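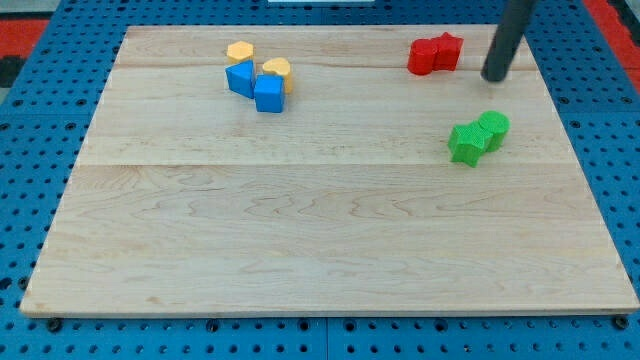 Section 3. Planning and Budgeting a Tabletop Pushing Cell

6 min read

Read this section before you place any orders. It covers the arm, the work surface, the blocks, and the money to set aside for each. Assembly starts in Section 4.

3.1 Before you start

You will need the inside measurements of the room, the name of whoever signs purchase orders, and a decision on how many cells you want in the first year. Most sites start with one. Prices below are in US dollars and were current on 2023-11-10. Shipping is not included unless stated.

3.2 Choosing the parts

1. Pick the base first. We recommend a perforated pegboard base over a plain tabletop. The hole grid lets you bolt the board down and move it later without drilling. Large bases are usually made from panels butted together, so check that the panels you buy come from the same batch. Hole spacing on older Gornska panels does not match the current ones.

2. Order the board. Use a flat, light-colored wooden board that is smaller than the base on all sides, so there is room for bolts and for your hands. Pale wood gives good contrast with red, blue, green, and yellow blocks. A board joined from several planks is fine and costs less than a single wide piece. Run a fingernail across each seam when it arrives. If the nail catches, send the board back.

Note: Do not order a high-gloss finish. Reflections from ceiling lights cause more trouble than wood grain does.

3. Choose the end tool. For pushing tasks, a plain rod with a rounded tip is enough. Do not budget for a gripper unless you have a picking task already scheduled. Lerkby sells the rod and its mounting flange together for $84. Buy two.

4. Order the blocks. A working set is eight pieces: two each in red, blue, green, and yellow, with a different shape for each piece of the same color. The set used with this guide has:

Red: cylinder, star
Blue: cube, triangle
Green: star, cylinder
Yellow: hexagon, heart

Shapes can repeat across colors. The Jostora set costs $64. Order one spare set with the first. Edges wear down with pushing, and a worn star does not turn the same way as a new one.

5. Choose the arm last. Reach is what matters here. Measure from the planned mounting point to the farthest corner of the board and add a hand's width. Payload can be ignored for blocks this small – the smallest arm in any current catalog is more than strong enough.

CAUTION: Check that the supplier's quote includes the controller, the emergency stop, and the power cable. Guo quotes list these on separate lines, and it is easy to approve the first line only.

3.3 Setting the budget

The standard ceiling for one cell without the arm is $3,000. This covers the base, board, rods, blocks, camera, lighting, and computer. Ebere Ogundipe's first build in October closed at $3,006 after a second delivery charge on the pegboard. Order all panels together to avoid this.

1. Get a written quote for every item over your site's approval limit.
2. Enter the arm as its own line. It will be the largest cost and may fall under a different budget code.
3. Enter spares in the same order as the original parts. Spares requested later are often refused.
4. Add installation hours. Two people can bolt down the base and board in an afternoon. Calibration takes another full day.
5. Send the sheet to Ruoxi Shi for review before you sign anything.

Note: Lead times vary more than prices. Arms take the longest – place that order first, even though you choose the model last.

3.4 Checking the plan against the task

Lay the blocks out on paper at full size before you commit to a board. A typical task is to sort the blocks into groups by color. Leave enough bare wood between groups for the rod to get behind any piece from any side. If a group has to sit close to the far edge, the arm needs room to reach past it.

Mark any spot the tip cannot reach. If there are more than one or two, choose a smaller board or move the mounting point. Do not solve this with a longer rod. Long rods flex, and the tip height will drift across the board.

CAUTION: Keep the planned tip height just above the wood. A tip that touches will score the surface, and boards are not covered under the arm warranty.

When the paper layout and the budget sheet are both approved, place the orders and go to Section 4.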